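Courses > Music Business > Week 9 Handout

Search this site
Enter keywords

Syllabus Readings Handouts Contact

Week 9: Catalog Reissues and Who Owns the Tape
Instructor: Zoia Nazarenko
Friday, October 27, 2023

Last week covered first releases. Today is about what happens when an album goes out of print and a label wants to sell it again.

1. Two separate rights

The song (words and melody) and the recording are owned separately. A reissue label needs the recording from whoever holds the master. It also pays the songwriters for every copy made. Students mix these up on the midterm every year.

2. Reversion

Older contracts often gave the master back to the band after a set term, or when the label stopped selling the record. Check the wording. "Out of print" may mean no CDs in stores, or it may mean no sales in any format.

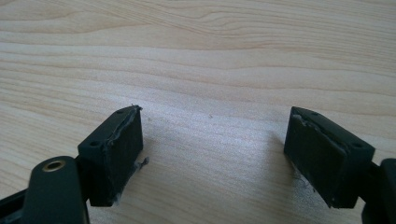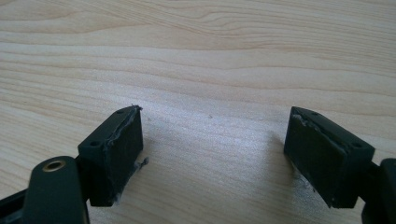 Wood grain on a light tabletop, both views.

3. Case: Cullus

Cullus made two albums for Tirkulitz. The second sold 2311 copies and was deleted. Reltex licensed both for seven years, non-exclusive on digital, exclusive on vinyl and CD. The first vinyl pressing was 800 copies, of which 246 went to mail order customers. The band kept 47 to sell at shows.

Points to note:
- The original tape of album one was missing a song. Reltex used a safety copy for that track and said so on the sleeve.
- Bonus tracks were not in the first license and needed a second one.
- The cover photo had its own owner. The new sleeve uses type only.

4. Remastered or remixed

A remaster works from the finished stereo mix. A remix goes back to the multitrack tape. Ads use the words loosely. Contracts should not.

For next week: read the Wanyama license in the course packet, sections 2 through 5. Mark the clause that covers unsold stock when the term ends. Reissue papers are due in April, in print, stapled.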